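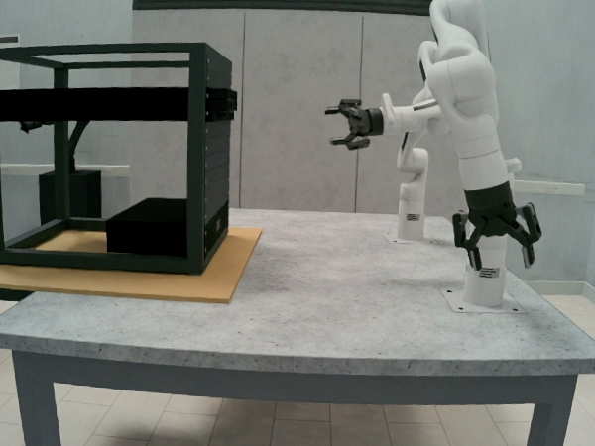
Two-arm bench with the frame on its board, both grippers open.

Bench Arm Tips: Setting Up and Looking After a Two-Arm Table

Braststead Workshop Notes
Last updated April 28, 2022

These tips are for a pair of small arms bolted to one table, with a frame or fixture standing at the other end. We run ours with a Stakex controller for each arm. If yours is a different make, the menus will have other names but most of the work is the same.

Before you start

Stop both arms. Switch off at the wall and hang the lockout tag on the plug, even for a five-minute job. An arm with the brakes released will drop, so have a second person hold the forearm before anyone touches a brake.

Park the arms where you can get to the bolts. We leave the front arm folded up high with its gripper hanging down over its base, and the rear arm reaching across the table. It takes a bit more headroom than folding both flat, so check the light fittings first.

Clear off hand tools, rags and cups. A hex key left beside a mounting plate will get found by the elbow sooner or later.

Mounting plates

Each arm sits on its own square plate. Check the corner bolts first, before any other job on this page. A plate that has worked loose looks exactly like a calibration problem, and we once lost most of a day re-teaching points on an arm that only needed a quarter turn on one bolt.

Tighten in a cross pattern, a little at a time. We use 26 newton meters on our plates. Go by the figure in your own manual if it's different. When a bolt is right, draw a line of paint marker across the head and onto the plate. Next time you can see at a glance if it has moved.

Wipe under the plate if you ever lift it. Grit under one corner is enough to tip the whole arm.

Don't peel the label off the base or let solvent run over it. You will want the serial number when you order parts. Copy it into your notebook now while it's still readable.

The frame and its board

Stand the frame on a board instead of straight on the tabletop. The board can be shimmed, drilled and thrown away, and the table can't. Let it stick out past the frame at the front and on the side facing the arms so there's room for a clamp.

Square the frame to the table first and fix the board down second. Measure from the same table edge each time. Once it's where you want it, run a pencil line around the board. Masking tape is fine too but it lifts after a few weeks of cleaning.

If there are loose boxes or blocks inside the frame, mark where they go as well. We had a box creep toward the front post over a month of bumps, and the first we knew of it was a scraped finger pad.

Setting the approach

This is the part people rush. Bring the gripper to the side of the frame in steps and stop well short the first time. Use the slow setting for the whole job, including the moves back. 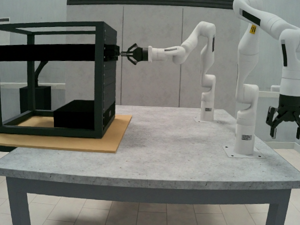
Rear arm reaching left, gripper beside the slatted side of the frame.

1. Open the fingers fully before you move in.
2. Get the height right while you're still out over clear table. Line up the gripper with the end of the crossbeam by eye, then check it with a ruler from the tabletop.
3. Move in along one axis only. If you find yourself correcting sideways, back out and start that step again.
4. Stop 2 inches off and save that point. Name it something you'll understand in September. "Frame side, short" is good, "P14" isn't.
5. Creep in the rest of the way and save the second point.

The slats on the side of our frame are a nuisance here. Everything is dark – gripper, beam, slats – and it's hard to judge a gap between one black part and another. A strip of white paper held behind the fingers helps a lot. So does a flashlight laid on the table pointing back toward the arms.

Keep the other arm out of it. Park it, stop it, and leave it stopped until the first arm's points are saved and tested. Then bring it back into the program on its own.

Checking contact

When the gripper gets to the end of the beam, you want it to meet the block squarely. 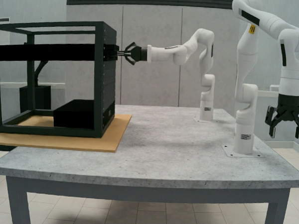
Rear arm up at the block on the end of the beam. Front arm kept off to the right.

Run the move at low speed and watch the frame, not the arm. If the frame rocks or the board slides against your pencil line, the point is too deep. Back it off 2 millimeters and try again. If you see daylight on one side of the block only, the wrist is turned. Fix that at the wrist joint and don't try to cure it by shoving the frame over.

Listen as well. A click from the gripper when it touches is usually a finger pad with a loose screw. A groan from the arm means it is pushing against something it can't move, and you should stop it right there.

Do the move ten times before you call it done. Then have a break and do it ten more.

Regular care

Every day: wipe the finger pads with a dry cloth. Look at the paint marks on the plate bolts.

Every week: wipe down the arms with a damp cloth and a drop of dish soap, base to wrist. White covers show every fingerprint, and they also show oil, so look before you wipe. A thin line of oil at a joint needs writing down and watching. Brush out between the finger links with an old toothbrush. Dust the slats with a paintbrush.

Every 1,000 hours: take the arm through its full range at slow speed with the gripper empty and feel each joint housing for rough spots with the arm stopped at each end. Check the cable plugs at the base. We change finger pads at this point whether they look worn or not. Ours are the gray Gendard ones and they come in pairs, so keep a spare pair in the drawer.

Don't spray cleaner at a joint. Spray the cloth.

Common problems

Arm stops short of the frame. Check the plate bolts, then the board against its pencil line. Only then look at the program.

Gripper opens unevenly. Dirt in the links, nearly always. Brush it, open and close it a few times, brush it again.

Arm faults when it reaches far out. Look at the payload setting. If somebody changed the gripper and left the old weight in, the arm will complain at full stretch and nowhere else.

Two arms wait on each other and neither moves. Both programs are asking for the same bit of table. Draw the table on paper, shade in what each arm uses, and give the overlap to one at a time. Nartey's setup sheet has a blank table plan you can copy for this.

Points are off after moving the table. Check the feet with a level before re-teaching. Tile floors are rarely flat across a grout line, and a table that sat level in one spot may need a shim under a leg in the next.

Write down whatever you changed, with the old value next to the new one, and leave the notebook by the controllers.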